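Journal > Around the house > Toys and boxes

The old metal bin and the blocks

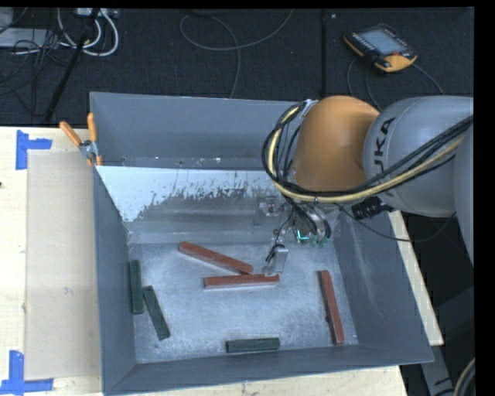
Red ones and green ones in the gray bin, on the pale table.

I have wanted to write about this bin since May, when I finally cleaned out the storage corner. It came to me from my uncle in Wunstead, who kept wet gloves and string in it, and before that I do not know. It is large, gray and heavier than it looks. The walls are sloping, so small things slide down to the floor of it by themselves, and my hand can reach them without scraping the knuckles.

It is not a beautiful object. The right wall has pale scratches and the panel toward the back has a whitish patch where the surface is flaking. My friend Audrey-Anne Fortin told me to sand it and paint it. I bought the paint, a small can of Peltonen in cream color, and it is still closed on the shelf. I like the gray. Also I am lazy with sanding — my arms hurt after 3 minutes.

The blocks are from different times. The long ones, reddish-brown, I found at the flea market in Sosisdale, in a bag with dominoes and one glove. The dark green ones are shorter and came later, from a neighbor who was moving. I was a little worried that they would not go together, but I think the two colors are good company. When my nephew was nine he built bridges with the long ones and put the green ones under as feet. Now he is too tall for this, he says, but if the blocks are on the table he will touch them.

My one problem is the narrow part at the back, behind the inclined panel. Little bright scraps collect at the bottom of it and my brush is too wide. I tried with a damp cloth around a ruler, which moved everything from one corner to the other corner. If somebody has a better method, please write it to me.

I do not sort the blocks anymore. In the year 2000 I had a system with labels and lids for every kind of toy, and I spent more time with the lids than with the toys. Now they lie in the bin as they fell, and in the evening I can find what I want with one look. Next I must decide about the puzzle boxes, which are a much bigger trouble.

Comments (3)

Iddrisu Nyarko
For the narrow part, try a bottle brush with a long handle. I use one for the tracks of my windows.

Audrey-Anne Fortin
I still say cream!! But the green looks nice against the metal, I give you that.

marit_k
Do you put something under it? Mine left marks on the table and I am still angry.

Recent posts
Puzzle boxes, part one
A shelf from Irier that took all afternoon
Mending the blue curtain
What I keep in the hall drawer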